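4.2 Hanging and Retrieving Soft Items

The second group of chores in our study concerns soft items with a strap or loop: bags, backpacks, aprons and similar goods that are kept on hooks in homes, entryways and small workshops. Earlier work on household manipulation has mostly treated rigid objects such as cups and boxes, for which a grasp can be planned from shape alone. A bag offers no such stability. Its handle folds under its own weight, its body swings after contact, and the opening through which the hook must pass may close before the arm arrives.

Demonstrations were recorded with a pair of handheld grippers, each carrying a marker cube from which its position was estimated. Operators were told to work at a normal pace and were free to choose which hand led. Jawad Warraich and Darren Bloxham reviewed all recordings made at the Heltovberg site in June and discarded those in which either cube was lost from view during the approach to the hook. The remaining demonstrations were used to train the Cluro policy, with 1000 demonstrations in the final training set.

A trial was scored as successful if the item stayed on the hook after both grippers had been withdrawn. For retrieval, the item had to be lifted clear without moving the base of the stand. Partial credit was not given. We consider this the right standard for household use, where a bag left half on a hook will usually end up on the floor.

Under these rules, Cluro completed 8 of 10 retrieval trials but only two of 10 hanging trials. The difference is consistent with what operators reported. Taking a bag down requires the gripper to find a strap that is already held open by the hook. Putting it up requires the strap to be opened first, often with one hand, while the other carries the weight. The coat stand used in this group adds a further difficulty, as its four short hooks project at different heights from a narrow pole (Figure 3). A policy that has learned to approach one hook cannot simply repeat the motion at the next.

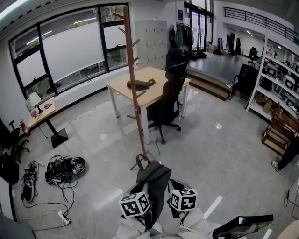

Figure 3. Two-handed work with a bag at the wooden coat stand, using handheld grippers with marker cubes.

Most failed hanging trials followed the same course. The strap touched the tip of the hook, slid along its side and dropped before the second gripper had corrected its angle. Human operators appeared to handle this moment by feel, pausing until the strap settled. The grippers had no touch sensing, and the demonstrations therefore contain the pause without the signal that caused it. Policies trained on the earlier Mukton recordings showed a similar weakness when placing towels on rails.

On present evidence, we would describe retrieval of a hanging bag as close to practical in a tidy room, and hanging as an open problem. Section 4.3 applies the same scoring rules to the Garba shelf-stocking tasks.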